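La promesa cabe en una frase de folleto: la celda llega calibrada y no hay que tocarla. En Taddale, donde Petronella Naidoo se ocupa del puesto de teleoperación y de todo lo que se le afloja, esa frase provoca una risa corta. Su cuaderno de mantenimiento tiene 46 entradas desde octubre, y la palabra que más se repite es "recalibrar".

El trabajo es poco vistoso. Se limpian las almohadillas negras de los dedos, se revisan los tornillos de la cámara y se comprueba que los cubos con marcadores sigan rectos sobre su base. Luego vienen las pruebas de agarre con lo más ingrato que existe, que es la tela. Una pinza que sujeta sin problemas una caja puede pasarse la mañana peleando con un trapo.

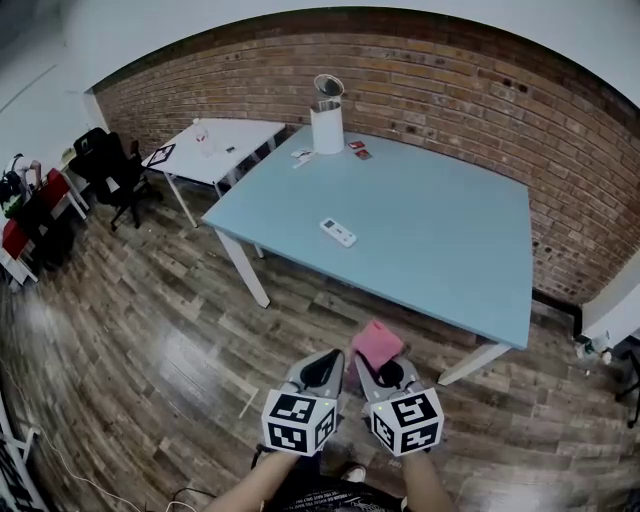
Pinzas de mano, mesa azul y un paño rosa.

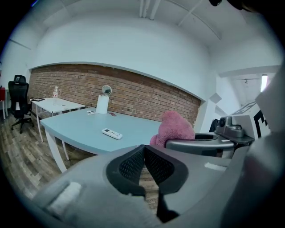
Muriithi, el proveedor, habla de 3.782 ciclos entre revisiones. Naidoo nunca ha llegado. A los 36 agarres con tela ya mira las almohadillas, y si la apertura medida no coincide con la real vuelve a empezar, siete pasos que se sabe de memoria y que el manual reparte en tres capítulos distintos.

Izzati Menon, ingeniera en Zimdale, defiende el sistema con matices. "La deriva existe, pero es previsible", me dice. Puede ser. Le pregunto entonces por qué no figura en el contrato de Vancombe, el último cliente, y contesta que el mantenimiento se factura aparte.

Ahí está lo que me cuesta creer de las cuentas del sector. Las horas de Naidoo no aparecen en ninguna hoja de rentabilidad que me hayan enseñado. Cuando me voy, a media tarde, sigue con la llave Allen en la mano y un tornillo que no le convence.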